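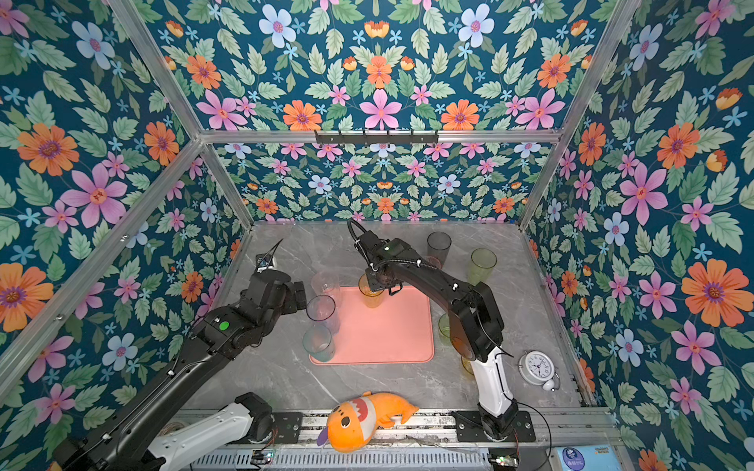
Papier peint à fleurs sur fond bleu canard, plan gris à motif marbre et barre à crochets noire.

Papier peint derrière un plan de travail : préparation, pose, entretien

Le papier peint tient en cuisine à deux conditions : un support sain et un joint correct au raccord avec le plan. Les indications qui suivent valent pour un intissé vinyle lessivable. Un papier traditionnel non enduit est à exclure à moins d'un mètre de l'évier.

Support
Le mur doit être plan, dégraissé et sec à cœur. Lessiver, rincer deux fois à l'eau claire, laisser sécher une nuit. Les anciennes peintures satinées se dépolissent au grain 100, puis se dépoussièrent à l'éponge humide. Sur plaque de plâtre neuve, une couche d'impression est obligatoire : sans elle, la dépose future arrachera le carton.
Les trous de cheville se rebouchent en deux passes, la seconde après retrait complet de la première. Poncer à la cale, jamais à la main nue.

Découpe et raccord
Sur un motif floral dense, relever la hauteur de raccord indiquée sur l'étiquette du rouleau et l'ajouter à chaque lé. Prévoir en plus 2 cm de marge en tête et en pied. Tous les rouleaux doivent porter le même numéro de bain. Naledi Mokoena, qui a relu cette fiche, conseille de dérouler les trois premiers lés au sol, côte à côte, avant tout encollage. Un lé posé tête en bas se repère mal sur ce type de dessin.

Encollage
Colle pour intissé, appliquée au mur, au rouleau à poils moyens, sur une largeur légèrement supérieure à celle du lé. Maroufler du centre vers les bords à la spatule plastique. La brosse convient aussi, mais elle chasse moins bien l'air dans les angles rentrants. Araser au cutter à lame neuve, en changeant de segment à chaque lé.
Dans un angle, ne jamais tourner avec un lé entier : couper à 13 mm après l'angle et reprendre d'aplomb avec le lé suivant, en léger recouvrement. L'aplomb se vérifie au fil ou au niveau laser.

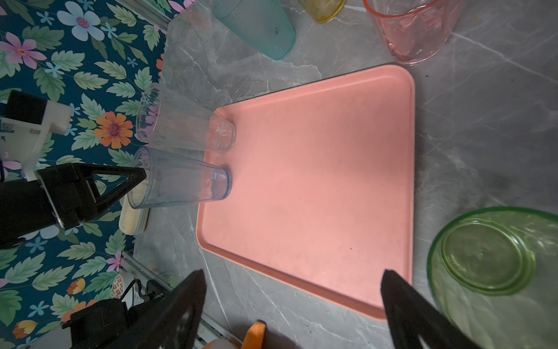

Le joint entre mur et plan se traite en dernier, quand la colle est sèche. Poser un ruban de masquage de chaque côté, tirer un cordon de silicone sanitaire neutre, lisser, retirer le ruban immédiatement. Un silicone acétique peut attaquer certaines pierres calcaires - vérifier la nature du plan avant l'achat.

Entretien
Éponge non abrasive, eau tiède, une goutte de liquide vaisselle. Travailler de bas en haut pour éviter les coulures, puis sécher au chiffon. Les projections grasses s'enlèvent le jour même ; passé ce délai, elles jaunissent sous la chaleur. Ni vinaigre pur, ni poudre, ni éponge mélamine, laquelle matifie l'enduit.
Un bord décollé se reprend avec une colle à joints en tube, injectée à l'aiguille puis pressée au rouleau de tapissier.

Budget
Environ 145 euros pour une crédence de dimension courante, colle et mastic compris, hors outillage. Conserver une chute d'un mètre, à plat et à l'abri de la lumière - elle servira aux réparations.

Fiche rédigée par Salvador Baptista, mise à jour en avril.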